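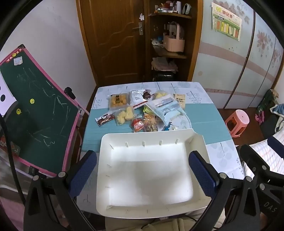

청록색 띠무늬가 들어간 식탁보, 빈 흰색 트레이와 포장 과자들

Brota 하루 한 장 타로 기록 모음

Brota는 매일 아침 타로 카드를 한 장 뽑고 짧게 메모를 남기는 사람들의 기록을 모은 데이터입니다. 제가 타로를 배우면서 공책에 끄적이던 걸 엑셀로 옮기다가, 같이 공부하던 분들이 "내 것도 넣어줘요" 하시는 바람에 일이 커졌어요(정말로 커졌습니다. 처음엔 시트 한 장이었거든요). 지금 판에는 43명이 16주 동안 남긴 기록이 들어 있습니다. 매일 빠짐없이 쓴 분도 있고 생각날 때만 쓴 분도 있어서 사람마다 길이가 많이 달라요.

먼저 말씀드리면, 타로가 맞는지 안 맞는지 따지려고 만든 자료는 아닙니다. 저는 상담 자리에서 카드를 쓰는 사람이고, 같은 카드를 놓고 사람들이 얼마나 다른 말을 하는지가 늘 궁금했어요. '은둔자'를 뽑고 "오늘은 좀 쉬라는 얘기네" 하는 사람이 있고 "아무도 연락 안 하겠구나" 하는 사람이 있잖아요. 그 차이를 들여다보고 싶은 분께 쓸모가 있을 거예요.

어떻게 모았나

기록은 전부 Dudico라는 일기 앱으로 받았습니다. 아침에 카드를 뽑고 카드 이름, 정방향인지 역방향인지, 첫인상을 적어요. 저녁에 다시 들어와서 하루가 어땠는지 한 줄 덧붙이고요. 저녁 칸은 비워 둬도 저장이 됩니다. 처음에는 필수로 해 뒀는데 다들 자기 전에 "그냥 그랬음"만 찍고 나가서 선택으로 바꿨어요. 그러고 나니 칸은 많이 비었지만 남은 글은 훨씬 읽을 만해졌습니다.

10월에 시작했고, 첫 주는 연습 기간으로 쳐서 뺐습니다. 연습 기간 기록이 궁금하시면 따로 말씀 주세요. 참여하신 분들 허락을 다시 받아야 해서 바로 드리지는 못해요.

덱은 각자 쓰던 걸 그대로 썼습니다. 라이더 웨이트 계열이 제일 많고, 마르세유 덱을 쓰는 분도 계세요. 여기서 골치 아픈 게 '힘'과 '정의' 번호입니다. 라이더 웨이트 계열은 보통 힘이 8번, 정의가 11번인데 마르세유 쪽은 거꾸로잖아요. 그래서 번호로 합치면 큰일 납니다! card_name 열을 기준으로 쓰시고 card_no는 참고만 하세요. 제가 한 번 번호로 합쳤다가 이틀 치 정리를 통째로 다시 했습니다.

파일 구성

entries.csv
본 기록입니다. 한 줄이 한 사람의 하루예요. 카드를 다시 뽑은 날은 마지막 카드만 남기고, 다시 뽑았다는 표시를 redraw 열에 넣었습니다.

people.csv
참여자 정보입니다. 타로를 얼마나 오래 봤는지(세 구간으로만), 어떤 계열 덱을 쓰는지, 역방향을 읽는지 안 읽는지가 들어 있어요. 나이, 성별, 사는 곳은 처음부터 묻지 않았습니다.

cards.csv
카드 이름 대조표. 한국어 이름, 영어 이름, 제가 쓰는 약칭이 있습니다. '교황'과 '신비사제'처럼 책마다 다르게 부르는 이름은 aliases 열에 모아 뒀어요. '펜타클'과 '동전', '완드'와 '지팡이'도 여기서 찾으시면 됩니다.

notes.txt
정리하면서 생긴 잡다한 메모예요. 안 읽으셔도 되는데, 뭔가 이상하다 싶으면 여기 적혀 있을 확률이 높습니다.

entries.csv의 열

person_id: 참여자 번호. 순서에 의미 없음.
day: 그 사람이 시작한 날부터 센 날짜. 실제 달력 날짜는 뺐습니다.
card_name: 카드 이름(한국어).
card_no: 메이저 카드의 경우 덱에 적힌 번호. 마이너는 비어 있음.
reversed: 역방향이면 1, 정방향이면 0. 역방향을 안 읽는 분은 빈칸.
redraw: 다시 뽑았으면 1.
morning: 아침 메모. 본인이 쓴 그대로이고, 이름과 지명만 가렸습니다.
evening: 저녁 메모. 빈칸 많음.
mood: 저녁에 고르는 기분. 맑음, 흐림, 비, 모르겠음 중 하나.

mood에 '모르겠음'이 꽤 있는데 결측값으로 처리하지 말아 주세요. 일부러 넣은 선택지예요. 상담할 때도 "모르겠어요"는 충분히 한 대답이라고 생각해서요. 진짜로 안 고른 날은 빈칸으로 되어 있으니 두 가지를 구별하실 수 있습니다.

불러오기

파일은 전부 UTF-8이고 쉼표로 나뉘어 있습니다. 메모 안에 줄바꿈이 있는 경우가 있어서 큰따옴표 처리를 제대로 하는 프로그램으로 여셔야 해요. 엑셀에서 더블클릭하면 한글이 깨질 수 있으니 데이터 가져오기 메뉴로 들어가서 인코딩을 골라 주세요. 파이썬을 쓰는 분은 pandas의 read_csv에 그냥 넣으면 잘 열립니다. 저는 파이썬을 이거 하느라 처음 배웠고, 그래서 정리 스크립트가 좀... 구수합니다. 고쳐 주시면 감사히 받겠습니다.

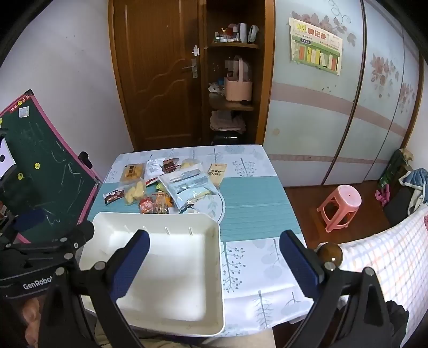
정리 스크립트는 scripts 폴더에 있어요. Dudico에서 내려받은 원본은 그대로 쓰기 어려워서, Vistport라는 변환기를 한 번 거친 다음에 제 스크립트를 돌립니다. Vistport가 이모지를 빈칸으로 바꿔 버리는 문제가 있었는데 지금 판에서는 이모지를 살려서 다시 뽑았어요. 메모에 달이나 별 이모지를 많이 쓰는 분들이 계셔서, 그게 없으면 글 맛이 확 죽더라고요. 이전 판을 받으신 분은 새로 받아 주세요.

가림 처리에 대해서

이 부분은 좀 길게 쓰겠습니다. 아침 메모는 생각보다 사적입니다. 가족 얘기, 병원 얘기, 직장 상사 얘기가 다 나와요. 그래서 사람 이름은 [이름], 동네와 가게 이름은 [장소]로 바꾸고, 제가 전부 소리 내어 한 번 읽었습니다. 소리 내어 읽으면 눈으로 훑을 때 놓친 게 걸려요. 그다음 참여자마다 본인 기록을 돌려보내서 빼고 싶은 날을 고르시게 했고, 고르신 날은 이유를 묻지 않고 지웠습니다. 그래서 day가 중간중간 비어 있어요. 안 쓴 날인지 지운 날인지는 자료만 봐서는 알 수 없고, 일부러 그렇게 두었습니다.

그래도 글투라는 게 있어서 서로 아는 사이면 누가 썼는지 짐작할 수 있을 겁니다. 누구 기록인지 알아맞히려고 하지는 말아 주세요. 부탁드립니다.

번역 메모

스페인어로 쓴 기록이 조금 섞여 있습니다. Guadalupe Quezada 선생님이 여는 온라인 공부방 Valdebenito에서 오신 분들 기록이에요. 한국어 번역은 선생님과 제가 화상으로 만나 한 줄씩 맞췄습니다. 카드 이름은 대조표대로 통일했고, 메모는 되도록 말하는 느낌을 살렸어요. 원문은 morning_es, evening_es 열에 따로 있으니 스페인어를 하시는 분은 원문을 보시는 편이 훨씬 재미있습니다. '바보' 카드를 부르는 말만 해도 느낌이 꽤 달라요. 우리말로 바보라고 하면 어쩐지 혼나는 기분이 드는데, 선생님은 그 카드가 나오면 가방부터 챙기라고 하십니다.

번역이 이상한 줄을 찾으시면 person_id와 day를 적어서 알려 주세요. 지금까지 들어온 제보는 전부 notes.txt에 반영 여부와 함께 적어 두었습니다.

써도 되는 곳, 말았으면 하는 곳

써 보시면 좋겠다 싶은 건 이런 쪽이에요. 같은 카드에 붙은 말들을 모아 읽는 스터디, 타로 수업에서 해석 연습 자료로 쓰기, 일기 글의 표현을 살펴보는 공부. 저는 수업에서 카드 이름을 가리고 메모만 읽은 다음 무슨 카드였을지 맞혀 보는 놀이를 하는데 반응이 아주 좋습니다! 특히 '컵의 4'와 '컵의 8'을 많이들 헷갈려 하세요.

기분 열을 가지고 누군가의 마음 상태를 진단하는 데는 쓰지 말아 주세요. 네 가지 중 하나 고르는 칸일 뿐이고, 저는 의사도 아닙니다. 자동으로 점괘를 찍어 내는 유료 서비스에 메모 문장을 그대로 가져다 넣는 것도 안 됩니다. 참여자분들께 동의를 받을 때 그 용도는 안 된다고 약속했어요.

알고 있는 문제들

참여자가 한쪽으로 쏠려 있습니다. 제 주변과 Valdebenito 분들이 대부분이라 이미 카드를 좋아하는 사람들이에요. 타로를 싫어하는 사람의 아침 메모는 한 줄도 없습니다.

뒤로 갈수록 글이 짧아집니다. 첫 달에는 문단으로 쓰던 분이 나중에는 "또 탑." 하고 끝내시기도 해요. 글 길이를 비교하실 분은 day를 같이 봐 주세요.

셔플 방법이 제각각입니다. 카드를 바닥에 쫙 펼쳐 섞는 분, 손에서만 섞는 분, 앞사람이 뽑고 놔둔 그대로 위에서 한 장 집는 분까지 있어서 카드가 고르게 나왔다고 보기는 어려워요. 어떤 분 기록에는 '검의 9'가 지나치게 자주 나옵니다. 본인은 덱이 삐쳤다고 하시고, 저는 셔플을 좀 더 하시라고 말씀드렸습니다.

저녁 메모는 아침 카드를 이미 본 뒤에 쓴 글입니다. 당연한 얘기 같지만, 하루가 카드대로 흘러갔다는 증거처럼 읽으시면 곤란해요. 아침에 '전차'를 봤으면 저녁에 버스 놓친 얘기를 쓰게 되는 법이니까요.

바뀐 점

지금 판(2월 26일 금요일)
이모지 복구. 스페인어 원문 열 추가. 겹쳐 저장된 줄 70개를 지움. '심판'이 '정의'로 잘못 들어간 것을 고침(알려 주신 분 고맙습니다).

이전 판
people.csv에서 경력 연수를 빼고 구간으로 바꿈. mood의 '모르겠음'과 빈칸을 분리.

첫 판
아는 사람끼리만 돌려 본 판이라 인용하지 말아 주세요.

인용과 연락

글이나 수업 자료에 쓰실 때는 "Brota 하루 한 장 타로 기록 모음"이라고 이름만 적어 주시면 됩니다. 메모를 한두 줄 인용하는 건 괜찮고, 한 사람의 기록을 통째로 옮겨 싣고 싶으시면 먼저 저한테 물어봐 주세요. 제가 그분께 여쭤보고 답을 드립니다.

참여를 그만두고 싶은 분은 언제든 말씀하시면 다음 판에서 빠집니다. 이미 받아 가신 분들께도 새 판으로 바꿔 달라고 안내를 돌려요. 질문은 이슈 게시판에 남겨 주시면 되고, 상담이 몰리는 주에는 답이 며칠 늦습니다. 다음 판에는 세 장 배열 기록도 넣어 볼까 하는데, 열 이름을 어떻게 지을지 아직 못 정했어요. 좋은 생각 있으면 게시판에 꼭 적어 주세요!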